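Saldale Reading Rooms Project
Progress report to the Medina Fund
2022-06-22

Thank you, as ever, for your patience with us this spring. We had hoped to send this a little earlier, but the Limbridge opening took up most of our evenings and we wanted to be able to tell you how it went.

The short version is that it went very well! Limbridge is now open 5 days a week, and in its first stretch it lent out almost 800 books, a good many of them to families who had never joined a library before. The large-print shelf was bare by the second Saturday, so we have moved some of the money set aside for posters into buying more westerns and family sagas, which are what people keep asking for at the desk.

Plamthorpe has been slower. The lease took longer to sign than any of us expected (the landlord wanted new wording about the shared stairs, and then wanted the old wording back), and that pushed the fitting-out into early summer. We have used the wait to settle the layout, and we now feel much surer about where the children's corner and the quiet table should go.
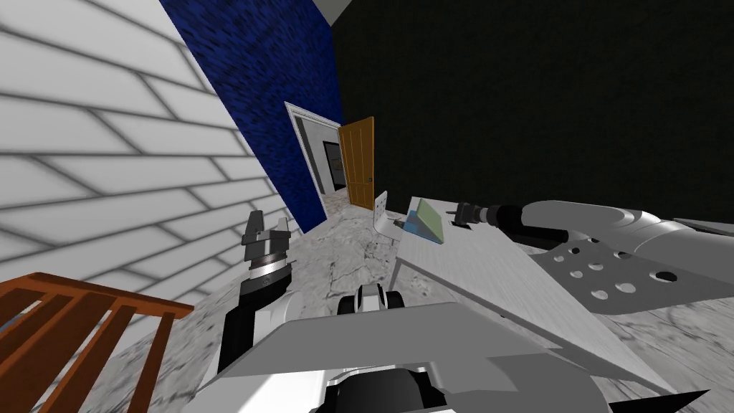

Plamthorpe: computer view of the room, with the door to the hallway open.

Sorting donated books goes on at its own pace. We have catalogued 600 titles for Plamthorpe so far, and there are still boxes stacked in the Saldale office – mostly cookbooks and travel guides, some of them a good deal out of date. We are keeping the local history and passing the duplicates along to the hospital shop.

On spending, we are within budget on furniture and a little over on delivery, as fuel costs have gone up for everyone. We would like to cover the difference from the training line, where 9 of the planned sessions were held online and cost us less than we had allowed.

Shelving is due at Plamthorpe in the first half of July, and we would dearly love to have you visit once it is up. We will send the full accounts with our next report, along with the readers' comments from Limbridge.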